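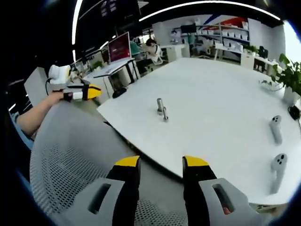 Chore automation: where the numbers stand

Prilevo has released the second part of its bench study on small-parts handling, covering 3,261 recorded attempts at tasks such as standing a bolt upright, sorting rods by length and clearing a table. Demonstrations were made by people using hand-held grippers. A policy trained on 2,160 of them was then run on a fixed two-arm cell.

Pick-up of single metal parts is close to usable. Placement is weaker. Of 900 autonomous trials, 646 ended with the part within tolerance, and most failures came at release, when the part tipped as the fingers opened. Thin rods lying against another object were the worst case.

Household items were tested only briefly. Cables and soft goods remain outside the reported results, and cycle times are still well behind a person working by hand. Stulico plans a shop-floor repeat with the same fingertips and a stiffer wrist. Results are expected in April.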